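Section 3: Loading and using your goblet tree

Right, if you've got this far then the rack is screwed together and standing up straight (if it leans, go back to Section 2 and do the stem again, I'll wait). I wrote this guide for the Drileo goblet tree because the folded slip in the box is mostly pictures of arrows, and I've put up enough of these for the Custbridge summer suppers to have opinions. Dulce Zavala checked the steps for me and made me take out two rude remarks about the slip.

You'll need the rack, your plastic goblets, a dry tea towel and a bit of clear space. Start with all the goblets off the rack. I lay mine on their sides to one side of the base, so I can see the colours and they don't get knocked flying.

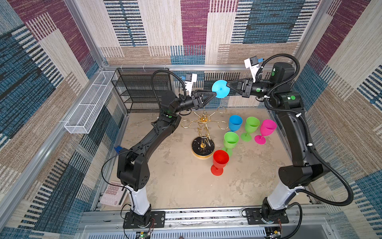
1. Stand the rack where it's going to live. Do this first! Carrying a loaded tree across a room is a horrible business, and the goblets swing into each other the whole way.

2. Give each goblet a quick look inside and a wipe with the tea towel. Water sits in the bowl and then runs down to the rim once it's upside down, and you get a ring on whatever's underneath.

3. Check that the wire arms are spread evenly. They can get squashed together in the post. If one looks off, hold the stem steady with your spare hand and ease the arm round gently.

Caution: never lift the rack by the little figure on top. It's an ornament, and I've had one come off in my hand. Hermenegildo Valdovinos glued it back on for me, facing slightly the wrong way, and there it stays.

4. Take the first goblet by the bowl and turn it upside down, so the foot is at the top. Tip it a little as you bring it in. You want the stem to slide into the loop sideways, with the foot ending up above the wire.

5. Let the foot settle before you let go. You'll feel it drop that last tiny bit. If it's sitting crooked, lift it, turn it and try again, but don't shove it, as the wire will spring and flick the next one off.

6. Hang the second goblet on the opposite side of the tree from the first. Then carry on in pairs, one side and then the other, so the weight stays over the base.

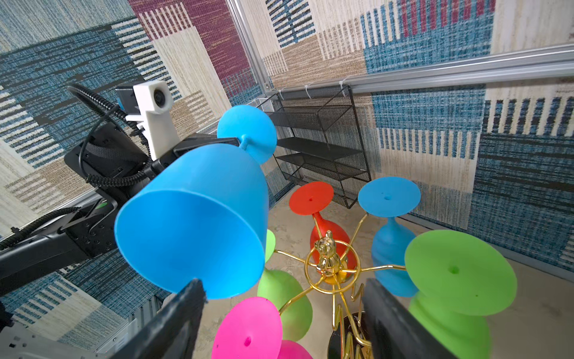

7. Leave the arm nearest you until last (I always forget this and end up reaching over the top of everything like a fool).

Note on colours: put them wherever you like. I used to sort mine into reds, blues, greens and pinks, and it lasted until the first guest took a drink. These days I just keep matching ones off neighbouring arms, which helps people remember which is theirs.

Note on other glasses: the Tapia picnic goblets fit nicely. The Sturkerberg ones have a fatter stem and I have to wiggle them, so try one before you buy a set of 10. I wouldn't hang real crystal on this rack at all, but that's me being a coward.

Taking them off again

8. Go in the reverse order, swapping sides as you did before. Hold the bowl, lift until the foot clears the wire, then draw it out towards you.

9. Set each one down somewhere flat, well away from the edge. It doesn't need to be a posh surface. Mine get put down on any old thing, scuffs and all, and then they go through the washing-up before anybody drinks from them.
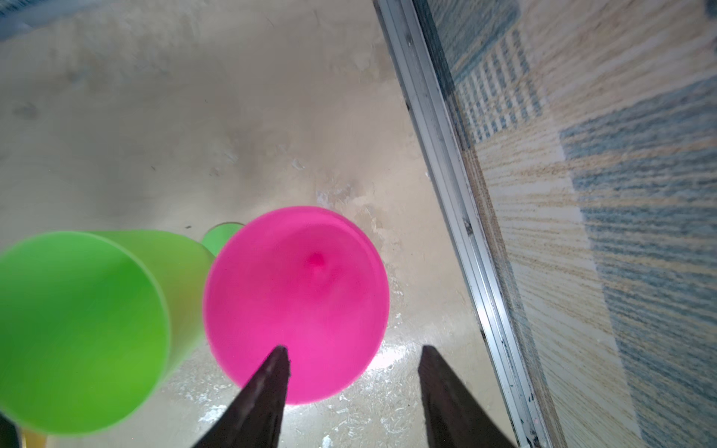

10. If you're packing up for the winter, wash and dry the goblets before you stack them, and only put one inside another if it goes in without a push. Damp ones grip together something dreadful. If you do get a pair stuck, run warm water over the outer one for a minute and twist, don't pull.

11. Wipe the rack down with a barely damp cloth and dry it straight away, paying attention to where the arms meet the stem. No scouring pads on the gold, please.

Spare arms and storing the rack flat are in Section 4.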